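Kodota Opens Second Phase of Tabletop Demonstration Collection With Skanex

Tuesday, November 2, 2021

Kodota, a developer of manipulation software for light assembly and sorting, today announced the start of the second phase of its demonstration collection program, carried out jointly with station builder Skanex. The program gathers operator-guided examples of pick, place and regrasp tasks for use in training Wekuria, Kodota's learned control policy.

The first phase closed with 2001 accepted episodes. Each episode consists of synchronized wrist camera video, joint positions, gripper opening and a short written task instruction. Episodes that contained a dropped frame, a late start or an instruction that did not match the motion performed were removed before training.

The second phase adds 46 task instructions to the existing set and extends collection to 4 stations. All stations use the same arm, the same wrist camera mount and the same table height. Operators guide the arm by means of a handheld leader device, and a second person reviews the recording on the same shift.

"The first phase told us where the data was thin," said Úna Foley, head of data operations at Kodota. "Most of our episodes started with the target in nearly the same place. A policy trained on that will reach for the place and ignore the object. In this phase the starting position is assigned before the operator sits down." 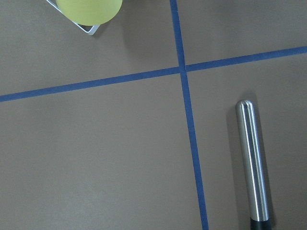
Starting positions are assigned by table region. The work surface is divided by two lines of tape, and the instruction sheet refers to the regions by their position relative to the crossing. Dark blue tape was selected for its contrast with the brown tabletop under the station lighting. Objects may be placed in diagonally opposite regions, as with the round yellow-green item and the steel rod, so that a transfer between them has to pass over or around the crossing. Reflective objects are included on purpose. Polished and brushed metal produces bright streaks that shift as the wrist camera moves, and grasp errors on such objects made up a large share of the failures logged in phase one.

Skanex is responsible for station hardware, camera calibration and the recording software, which is released under the name Harb. The current version writes the assigned region into the episode header and rejects a recording if that field is blank. Calibration is repeated at the start of each shift and after any change to the camera mount.

"Tape moves, mounts loosen, and people lean on tables," said Ultan Conneely, station engineering lead at Skanex. "We check the crossing against a reference view every morning. If it has drifted past tolerance, the station stays down until the tape is laid again."

Collection will run for 13 weeks. Kodota will hold back a portion of the episodes from every station for evaluation, including all episodes for a small group of instructions that Wekuria will not see during training. Results will be reported by region and by object type.

Integrators who wish to propose objects or task instructions for the second phase may submit them to the Kodota data operations group through the end of November. Submissions should include object dimensions, mass and surface finish.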